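What Happens After a Complaint? My Semester With the Jovico Police Oversight Files
Vitória Garcia
July 10, 2020

So I picked this topic because of my uncle, who filed a complaint against a traffic officer in Jovico and then waited, and waited, and finally got a one-paragraph letter saying the matter was closed. He still has it on the fridge. I wanted to know if that was normal.

The city's oversight office puts its closing letters online, but they're scanned and you can't search them (I asked, and they said a searchable version was "under review"). I ended up reading 144 of them over two months and typing the basics into a spreadsheet: what the complaint was, how long it took, who signed off, and whether any reason was given. My classmate Kao helped with the typing until finals got in the way.

Out of those 144, 121 were closed with no action against the officer. I expected a high number, but not that high. What surprised me more was the wording. Most letters use the same two sentences, almost copied and pasted, and they don't say if a witness was ever called. Only 2 letters quoted the person who complained.

I also sat in on a public hearing in Jidus, the next town over, where complaints go to a civilian panel. It was long and kind of boring in the middle, but people got to speak! One woman brought her own folder with tabs. The panel chair read the reasons for each decision out loud — even the ones people in the room clearly hated.

Now the problems. I can't say Jidus is fairer, since I only went once and their records go back a shorter time. My categories were also messy. "Rudeness" and "abuse of authority" overlapped a lot, and I changed my mind about where to draw the line in November, so I had to redo the early ones. And my whole report covers closed cases only, so anything still open is missing.

If I did it again I'd set up the categories first and talk to an officer, too. I wrote to the police union twice and never heard back. My advisor wants me to cut the 2,000 words I wrote on the history of the oversight law, and she's probably right, so that part is in the appendix now.

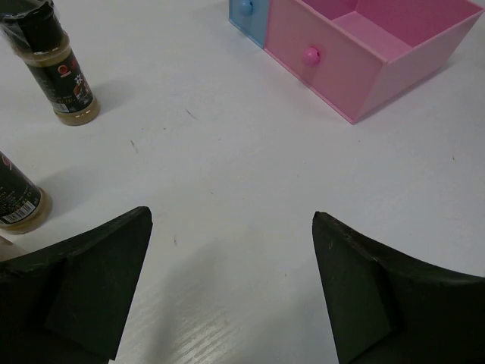 Two seasoning bottles and two plastic drawer-style boxes on a white tabletop.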